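We use cookies to remember your settings and count visits. Accept | Manage preferences

February | Posted by Dinesh Khurana
Filed under: Bench notes, Laundry and fabric care

Fleece drying and softener, notebook 2

Picked up where I left off before the break. The question is still whether the stiff feel in brushed fleece comes from detergent left behind or from the way it dries. I had been blaming the detergent. After this morning I'm less sure.

Started with the Gautam swatches. Cut them from the same roll as last time, overlocked the edges, and marked the lengthwise direction in laundry pen. Total dry weight 487 g on the kitchen scale. The good balance is still at Nerkgate for calibration and I don't have a return date, so treat all weights in this entry as good to the nearest gram and no better.

Wash went in at 9:30 with Clornance liquid, the measured dose and nothing else. Cool wash, normal spin. Half the swatches went on the line in the back room, the other half on the flat rack with the fan off.

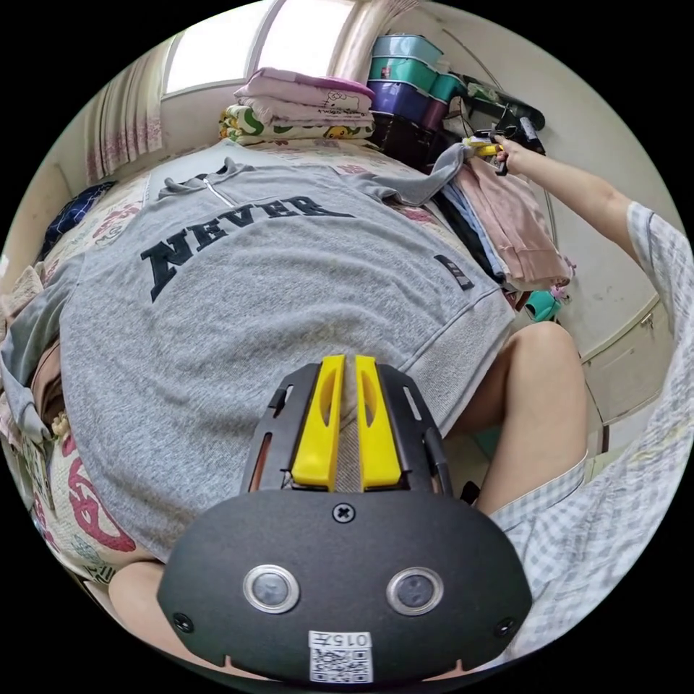
Line-dried pieces came out board-like along the fold where the pegs were. Away from the fold they were better but still rough on the brushed side. Flat-dried pieces were softer all over, though they took most of the day and one corner smelled a bit musty. I turned that one over too late.

Then I tried a vinegar rinse on the line-dried half – 200 ml in the last rinse, 100 ml for the smaller load. It helped a little with the feel. It did nothing for the fold. If the problem were only residue I would expect the fold to improve along with everything else, so drying tension is now my first suspect.

Side note on pilling. Rubbed the brushed face against itself with the cork block, same pressure as near as I can manage by hand. Pills show up first at the swatch edges where the overlock thread catches. That's a fault in my test and says very little about the cloth. Next batch gets a wider margin and I'll score only the middle.

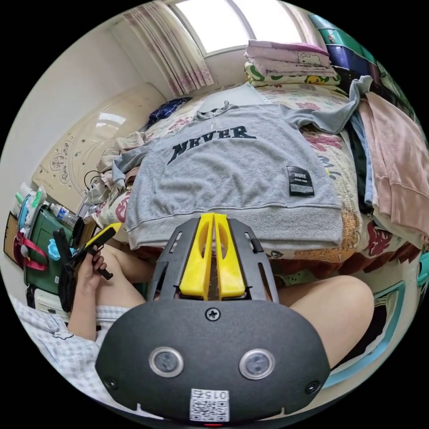 Ribbing is a separate job. The cuffs and hems hold water long after the body of a garment feels dry, and I keep folding things too early. Prornska sent rib samples in the same yarn as the fleece, and I want those dried on their own before I say anything about whole garments. Measure the relaxed width before the wash, then again the next morning. Don't stretch them to "check" – I did that last time and spoiled the readings.
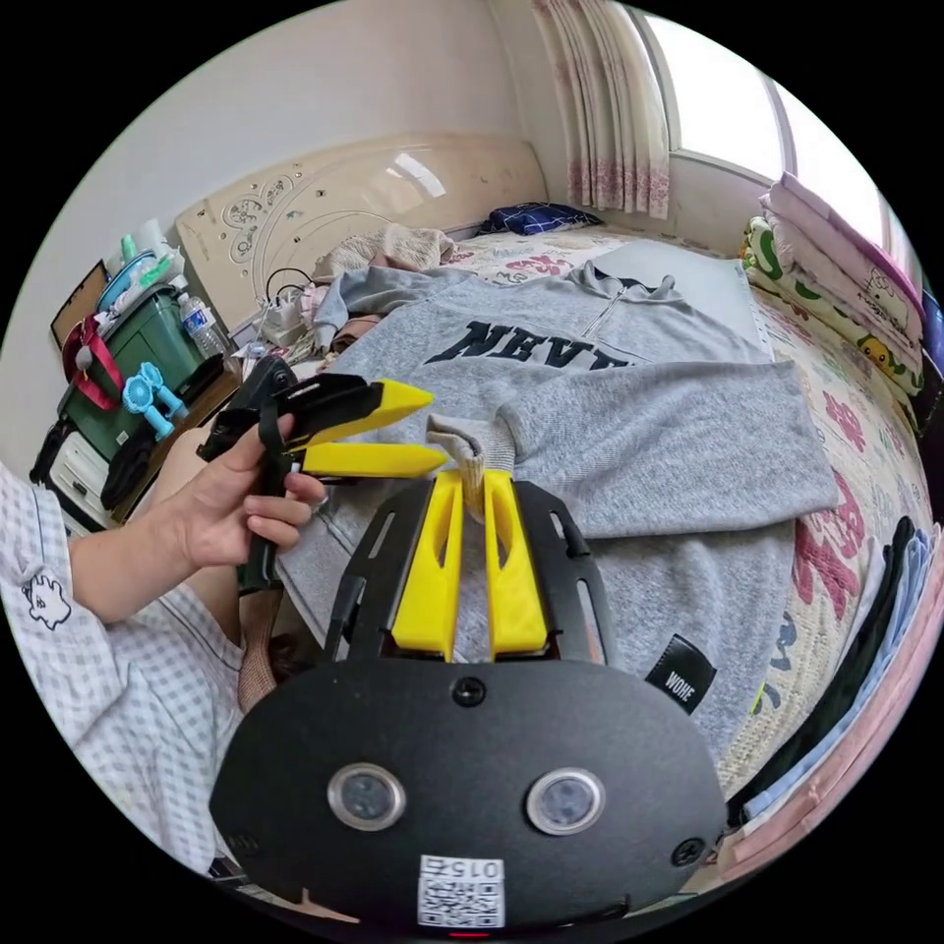

Knitted cuff at the end of a sleeve, lifted off the sweatshirt.

To do:
– Rerun the line-dried half with no pegs, draped over the bar.
– Ask Nerkgate about the balance.
– Label the rib samples before they get mixed in with the Gautam ones.
– Order more laundry pens, the blue one bleeds.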